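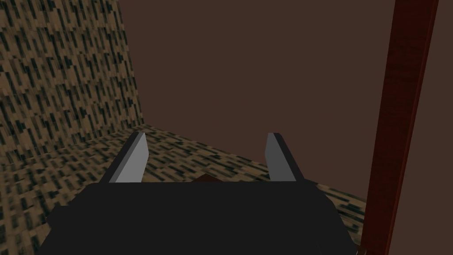
How to Teach a Robot to Tidy Up (Without Breaking Your Own House)

Piyumi Mollah wanted a robot to tidy her living room. Most of us want this. The difference is that Piyumi has a key to the Skuvell workshop, which is two benches and a kettle behind a bicycle shop, and she has friends who like soldering.

The robot is called Imau. It will have two arms, and at the end of each arm a gripper, which is a hand with only two fingers. Try picking up a sock with just your thumb and one finger. Now try it while wearing oven gloves, with somebody else telling your elbow what to do. You are beginning to understand Imau's problems.

Real arms are heavy, and motors cost money. So before the team bolts anything together, they build the whole robot inside a computer. This is called a simulation. It's a bit like a video game, except that the hero is very slow and the treasure is usually on the floor.

Bhupendra Singhal made the pretend house. He gave it a red sofa, a television, a bedroom through the door and some wallpaper that the others have asked him to change. He has not changed it. 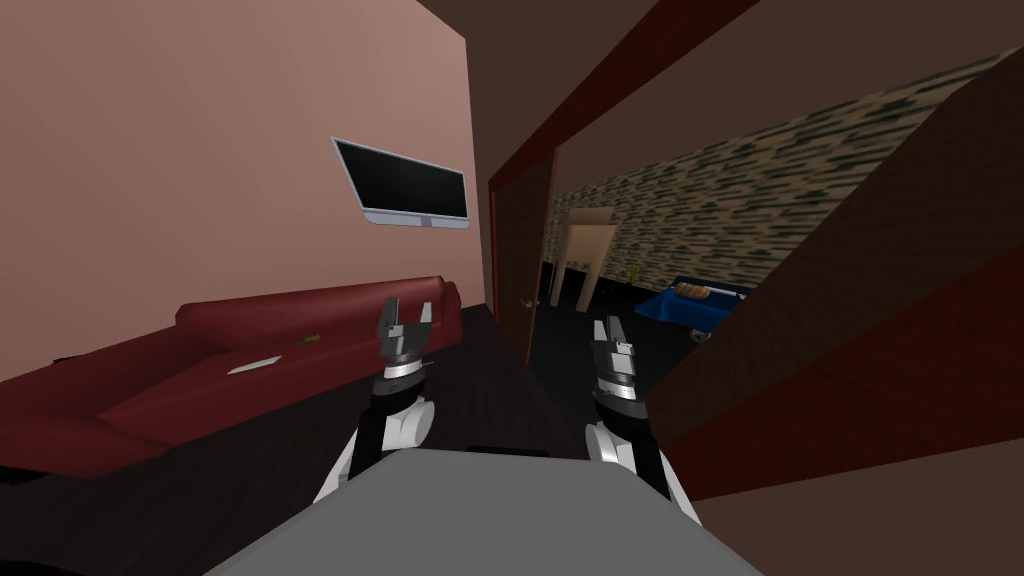 Imau's view of the pretend living room, with the bedroom through the open door.

Inside the simulation, every object has to be given a shape and a weight. Forget the weight and strange things happen. Bhupendra once made a cushion that weighed 300 kilograms. Imau pulled at it politely for a whole afternoon.

Doors are the hardest part. You go through a doorway without thinking, because you know how wide you are. A robot has to be told. It also has to be told where its elbows are, how far they stick out, and that they come along too. Nanami Arai writes that bit of the program. On 27th March her list of bumps reached 2227, and she bought everybody a bun.
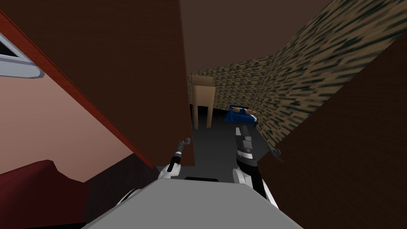
A tight spot: both arms forward, with a chair and something blue at the far end.

What happens when Imau bumps a pretend wall? Nothing gets dented. Nanami presses a key, the robot goes back to where it started, and she changes a number and tries again. You can do that 14 times before lunch. With a real robot and a real wall, you would do it once, and then you would have a talk with your mum.

The real Imau is meant to get its first arm in April. So far it has a box of screws and a wheel.

Try it yourself: Ask a friend to close their eyes and be the robot. Guide them across the room to pick up a sock, using only the words forward, back, left, right, open and close. Move anything breakable first. Swap over when you start arguing.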